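Counting the Unaffiliated in Moswood

When Rebecca Grasso began calling households in Moswood, she expected most people without a religion to be young. Many were retired. Her survey reached 600 adults, and one in 6 said they belonged to no faith – more than attended the town's largest church. 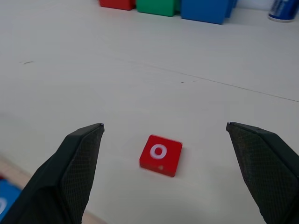 A red tile marked with the letter O.

Grasso asked the same questions in 2000, when she was a graduate student. Back then, people who had left a church usually named a reason, often a move or a marriage. This time the common answer was that they had drifted.

Gerardo Lombardi, a retired machinist, stopped attending Mass 20 years ago. He still fasts on Good Friday. "I wouldn't call it belief," he said. "My mother did it, and I do it." 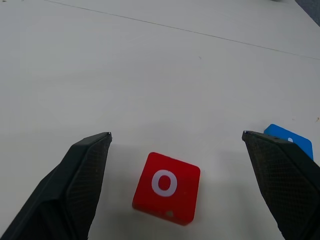
A seam between two sections of a white tabletop.

Answers like his are hard to sort. Rizwan Pramanik, who coded the replies, found that a third of the unaffiliated group prayed at least once a month. Some kept a holy book in the house. A few objected to being asked at all. 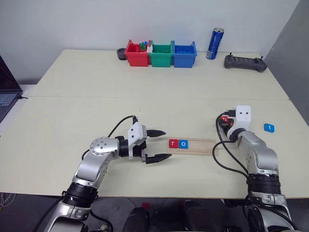
What the Churches Say

Carolina Fonseca, pastor of a small congregation on Zupan Street, was not surprised by the results. Her Sunday attendance has fallen, but requests for funerals have held steady. She now leads more services for families who belong to no church than for her own members.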